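Kidirley's short-term rental count doesn't add up, residents say

The Kidirley town council wants people to believe the town has a grip on its vacation rentals. According to a report released in July, 2,258 homes and spare rooms were checked against the new register, and all but 14 were found to be in order. The council called the result "a strong start" and said the rules would stay as they are.

It would be a strong start if anyone had gone inside. The report's own notes, tucked into the back pages, say that most of the checks were done by matching addresses on a list. An owner who filled in the form and paid the fee was marked as being in order. A person who never filled in the form wasn't on the list to begin with, so it is hard to see how the check could have caught them. 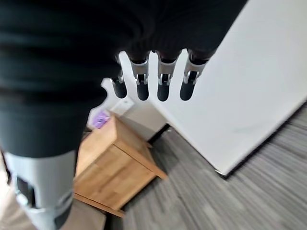 The work was done by Bodbridge, a consulting firm that also helped write the register rules last year. That isn't against any law, and the firm has pointed out that it won the job in an open bid. Still, the company that designed the system has now been paid to say the system works. The council did not say how many other firms put in for the job, and its press office had not answered the question by 5 p.m.

What the rules ask for is modest. Owners must give a contact number, post a map of the exits and keep to a limit on overnight guests. The guest limit is based on the number of bedrooms, and the owner is the one who says what counts as a bedroom. The form has a box for it. There is no floor plan to send in and no minimum size.

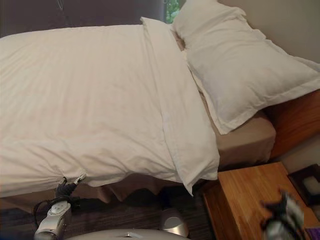 A bed with a white duvet and a beige fitted sheet. Kidirley's register relies on owners to list their own bedrooms.

Neighbors have been complaining about this for a while. On the streets near the old rope works, people describe houses with two bedrooms on paper and five or six cars outside by Saturday-style party hour, whatever night it happens to be. The council logged 65 complaints over the period covered by the report. It closed nearly all of them with a letter to the owner — a form letter, going by the copies shown to this paper — and no visit.

The council's answer is that 65 is a small number for a town this size. Maybe so. It is also what you might expect from a complaint line that is open only on weekday mornings, when the noisy guests are asleep and the neighbors are at work. 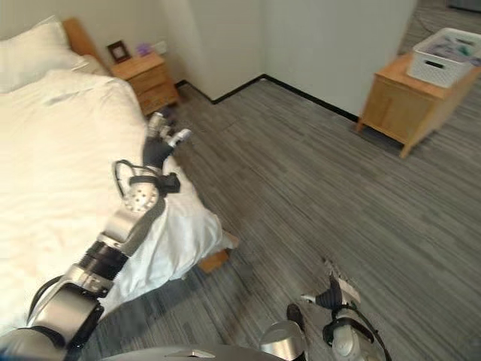 Rocío Benítez said the town was looking in the wrong place altogether. Parties come and go, she said, but the apartment above hers used to have a family in it, and now it has a key box. She said she had asked the council twice how many year-round leases had been lost since the rentals took off and was told that the figure wasn't collected.

It isn't in the report either. The report does say the register has had "no harmful effect on the supply of homes," a claim that comes with no table and no source. When a town doesn't count something, it can't very well say the number hasn't changed.

Owners have their own doubts. Benjie Manalastas, who lists one room, said he had paid his fee, put up his exit map and never heard from anyone again. He would have liked an inspection, he said, if only to find out what the fee was for. The fee money goes into the general fund, and the council has not said how much of it is spent on enforcement.

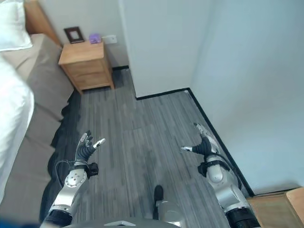

The corner of a small bedroom with a gray wood-look floor. Single rooms fall under the same rules as whole houses.

Cumudthorpe, down the coast, tried much the same thing and dropped the address-matching after 2 years. It now sends someone to the door of every new listing before a permit is issued. That costs more, and owners there grumble about the wait, but at least the town knows what it is licensing.

Kidirley has no such plan. The council is due to take up the report at its next meeting, where it is listed as an item for noting, with no vote attached. Public comment opens at 6:30 p.m. and speakers have to sign up beforehand.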